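Clearing out the spare room, part two

June 7, 2022
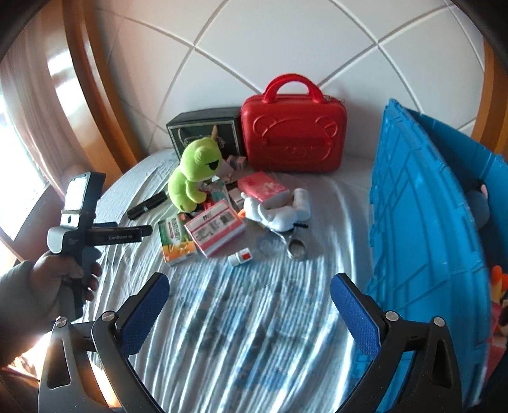 The first pile, with the red bear case at the back.

I took the day off work to get on with the spare room. Back in February I did the closet and then quit, so everything that had been on the shelves was still in bags on the floor. Roland Clegg is coming to stay for two weeks and he needs somewhere to sleep.

I put a sheet down and emptied the first bag onto it. The red case is Ava's. She took it to her grandmother's every weekend until she got too tall to be seen with a bear face. The handle is still good and I had planned to give it away, but she asked for it back when I told her, so it stays.

The green plush is hers too. It goes in the wash and then on her shelf.

The dark green box with the silvery border is mine. I have moved house with it twice. It is a good size for letters and I have a lot of those, mostly from Decha Boonyarit, who wrote to me all through his years in Havunura and never once put a date on anything. I will try to sort them by the stamps.

The cartons were harder. I can't read the label on the green and orange one, so I sent Decha a message and will wait to hear before I decide. The pink and white box I set aside with it. Anything I haven't opened in a year is going, apart from those.

Two more bags to do. One is cables and chargers, and I already know I'll keep too many of them. The other is Birkett jigsaws. The big one is 3000 pieces and we gave up on it over the holidays with the sky half done. The thrift store on Tavby Street takes puzzles if you tape the lid and write on it whether any pieces are missing.

The bed for Roland comes Thursday. I still have to find the hex key for the old frame so I can take it apart before then.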